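Conall Noonan
1/11/24

Okay, settling in with my tea because a few of you asked about the brick wall room and I have never once managed to answer a question in a single post. Bear with me, this will be a thread.

So when I took over the room there was no brick to be seen. All the walls were the same flat white, a little grubby at elbow height, and it felt like waiting to have your teeth looked at. I only found the brick when I pulled a shelf off and a chunk of plaster the size of a dinner plate came with it.

I stood there holding the shelf for quite a while. Then I called Ita (Ita Ó Conaill, some of you know her from the old Rumonent days) and she said well, you've started now, haven't you. And that was the whole planning stage!

It took 38 evenings to get the plaster off. I would come home with red dust in my eyebrows. I had budgeted 2 weekends, which still makes Ita laugh whenever I estimate anything at all.

I left the other walls and the ceiling white, and I'm so glad I did. All that red-brown would be an awful lot of a good thing in one room, and the white lets it have its moment.
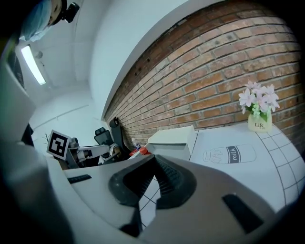

The brick wall and the white table, with the "Life" pot in its usual spot.

A few of the bricks near the top have little dark holes in them. My brother-in-law keeps offering to fill those and I keep changing the subject. I like them. They were in the wall long before I was and I think they've earned it.

Now, the table. I know the tabletop divides people! It's white, with a grid like tiles down one side and a drawing of a milk bottle printed right on it, lying on its side, with "milk" on the label. I went looking for something plain and sensible and came home with that. I paid 80 for it and carried it up the stairs with Ita, who did most of the steering and all of the shouting.

I did wonder if I'd get tired of the milk bottle. It's been ages now and I still find it cheerful first thing in the morning, when not much else is.

The flowers are artificial, to answer the person who asked how I keep them so pink. Pink and white, little star-shaped petals, and they ask nothing of me. I had a real plant in there before and I would rather not discuss how that went.

The cream pot that says "Life" was a present. I'm not normally one for words on things - my mother had a whole kitchen of them - but it's small and it looks so nice against the brick that I gave in.

Somebody also asked about the light. It's one long fluorescent fitting on the ceiling and yes, I've thought about changing it. I was quoted some 400 for something softer, and I decided I could live with bright. Maybe in December, if I'm feeling flush.

If you're thinking of doing a wall yourself, tape up the door first. Tape it properly, all the way around. I was finding dust in the sugar bowl for months.

Right, tea's gone cold. Ita wants it noted that she was against the milk bottle and has come around to it. Noted, Ita!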